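À propos de l'Institut Vikura

L'Institut Vikura est un centre d'analyse indépendant consacré aux relations extérieures et à la diplomatie économique des États de taille moyenne. Établi à Clikivville, il réunit des chercheurs issus de la science politique, du droit international et de l'économie.

Nos travaux portent sur les accords bilatéraux, les politiques de sanctions et la conduite des négociations multilatérales. Ils paraissent dans les Cahiers Pleten, collection qui compte à ce jour 77 titres, ainsi que dans une note de conjoncture publiée deux fois par an.

L'Institut est dirigé depuis janvier 2021 par Lucie Kennedy, ancienne responsable du programme Méditerranée. Abena Atinga assure la direction des études et préside le comité de lecture, composé de cinq membres extérieurs.

Le financement provient de la Fondation Figueiredo et des abonnements institutionnels. L'Institut n'accepte aucune contribution de partis politiques. Les opinions exprimées dans ses publications n'engagent que leurs auteurs.

La bibliothèque est accessible sur rendez-vous, sauf au mois d'août. 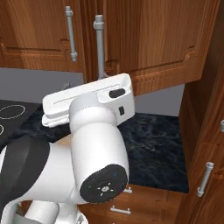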